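Grip force fault at Trondell: "it just kept closing"

Eamon Geraghty was halfway through a sandwich when I got him on the phone. Wednesday, a bit after one. He runs field data at Trondell in Vellotville, and he wanted to talk about the October fault before other people did.

Short version. A policy trained on hand-held gripper recordings went onto a test arm, and the arm squeezed too hard. Cracked a jar. Then pinched a technician's thumb.

"Bruise, no break," Geraghty says. "But it should of stopped. It had the thumb and it just kept closing."

The e-stop worked. The force limit didn't, and that took them 18 days to run down.

First suspect was the arm controller, built by Claravine. Clean. Then the finger pads. Also clean. Then somebody went back through the recordings, around 2000 of them, mostly made in people's homes. Kitchen counters, living rooms, soft toys, cups, boxes, whatever was out. 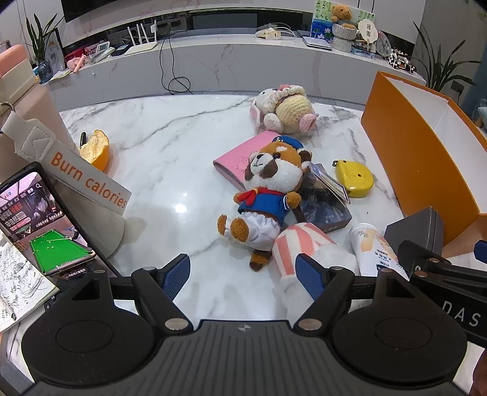
"The width reading was drifting," he says. "A hand-held unit gets knocked about all day. Zero moves a little. So the log says the fingers are still open a bit when they're shut on the thing - and the model learns to go further."

On a plush toy that costs you nothing. On glass, or a thumb, different story.

They found 123 bad recordings in the end, all from units that had skipped the morning zero check. Was it on the checklist? It was. "On page four," he says. "I wrote page four. That's on me."

And the force limit? Set in a config file, overwritten by an update the week before. No alarm when it went missing. Geraghty gets louder on this part. "Bad data I can live with. You'll always get some. The arm running with no limit and not telling anyone, no. That one kept me up."

Now the arm won't start unless it can read the limit back. The units won't record untill they've been zeroed. Kavanagh, the outside safety firm, is due to go over both changes, and the arm stays behind a guard in the meantime.

The technician is back at work, different bench. Her choice, Geraghty says. He hasn't asked her to switch back.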